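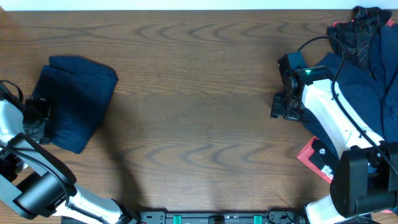 Folding bench, both arms, navy pile on the right.

August, Saturday, 9:40 am

Okay, shopping list time! Vicente Riquelme wants the equipment numbers before lunch and I've been putting it off all week, so I'm writing it here first and I'll tidy it up for the form later.

Fingers first. We go through pads faster than I budgeted (my fault, I copied last year's line) and Skiltness will only sell them in packs of 40. One pack gets us to winter, I think, so one pack it is. Cables next. The long ones that run down the forearms are a pain to swap and I'd love a spare set on the shelf, Goodwin quoted 707 for the lot with connectors. Ouch! But I've made my own before and I'm not doing that again.

Then there's the tabletop. I like the wood, it's pretty, but the shine is driving me nuts on the wrist view.

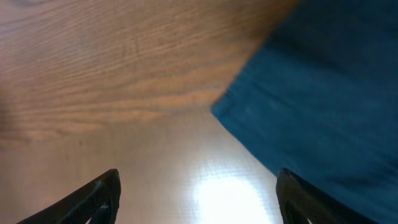
Do we need a third arm this year?
Not until the two we have are busy all day, and the money does more good in spares.

So for the glare I'm putting down a matte mat from Ekine, 60 each, and I want 2 so one can be in the wash. Cheaper than new lights, and if it doesn't help we can still use them on the packing bench.

Flurkgate still owes us a price on the longer mounting rail. I called, got voicemail, called again, got a very nice person who knew nothing about rails. Leaving that line blank and marking it 3 weeks for delivery, which is what they told us last time.

Still to do: ask Vicente whether shipping comes out of our pot or the shared one.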